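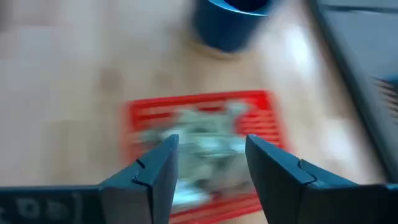

Section 3. Planning the purchase of your Tak work cell

Read this section before you send the order form to Ladanano. Most of the late orders we receive are late because the table or the power was not decided.

3.1 Decide the budget

1. Write down the items you want the arm to pick. Include the soft items and the items with an irregular shape, because these decide the gripper.
2. Choose the gripper. The two-finger gripper is included in the base price of the cell. The wide fingers are ordered separately and cost 300 dollars for one pair.
3. Add the wrist camera kit, 891 dollars. The cable is in the kit, the mounting screws also.
4. Add the yearly service plan, 770 dollars. You can start the plan later, but not after the ninth month.
5. Keep some money for trays and cups. They wear out and they are not part of the warranty.

Note: Prices are without tax and without shipping. Ask for a new quotation if yours was made before January.

3.2 Plan the table

1. Measure the free surface of the table. The controller box may stand on the same table, but its vents must stay open.
2. Put the tray where the open fingers can reach down on both sides of the item. Slotted trays are accepted.
3. Leave bare table between the tray and any cup or bin. The fingers need this space when they are fully open.
4. Check the light at the hour when you will work. A strong reflection on a pale table disturbs the camera. If you have it, order the matte mat (Cakitz, size 2).

Caution: Do not plan the cell on a table with wheels, even if the wheels have brakes.

3.3 Send the order

1. Fill in the form on the last page of this manual.
2. Mark "Droner" in the software field if you already own a license. If you leave the field empty, a new license is added to the invoice.
3. Send the form to Ibsa Woldegiorgis, sales planning. Orders which arrive on Monday before noon are confirmed the same day.

Note: A change of gripper after the confirmation is treated as a new order. For a change of trays, see section 5.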